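# Rules for Using a Gripper Safely

*A page for young visitors to the Darovton Learning Workshop*

A gripper is a tool that picks things up. It has two fingers that can move apart or come together. Some grippers are fixed to a robot arm, and others are held by a person. The same good habits apply to both kinds.

**Rule 1. Look before you close.** Before the fingers move, the person in charge checks what is between them. A thin object needs extra care. It can bend or tip over if one finger touches it too soon.

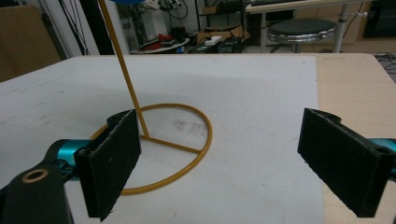
*Fingers open, with a yellow wire stand between them.*

**Rule 2. Keep your own fingers away.** A gripper cannot tell a toy from a hand. Your hands must stay out of the space between its fingers, even when it is not moving. Joints can pinch too, so the parts that bend are also off limits.

**Rule 3. Know who is in charge.** Only one person gives directions at a time. In our workshop, Brenda Aravena says "ready" in a clear voice, and everyone nearby answers before work begins. Any visitor, of any age, may say "stop." When that word is heard, all work stops.

**Rule 4. Learn the parts.** Workers study a tool before they use it. They learn which parts move, which parts hold other parts together, and where the cables run. Anything that looks cracked or loose must be reported to an adult.

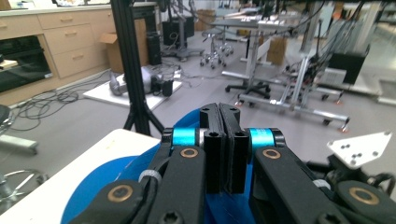 *Fingers closed. The bright cyan pieces are spacers at the joints.*

**Rule 5. Watch your step.** Robot work often needs many cables. Walk slowly, look down as well as ahead, and never pull a cable to move it.

Words to know:

- **Joint:** a place where two parts meet and can move.
- **Standard:** a rule that many people agree to follow, so that work is done the same safe way in different places.

Questions about these rules may be given to Vaughn Abernathy at the front desk.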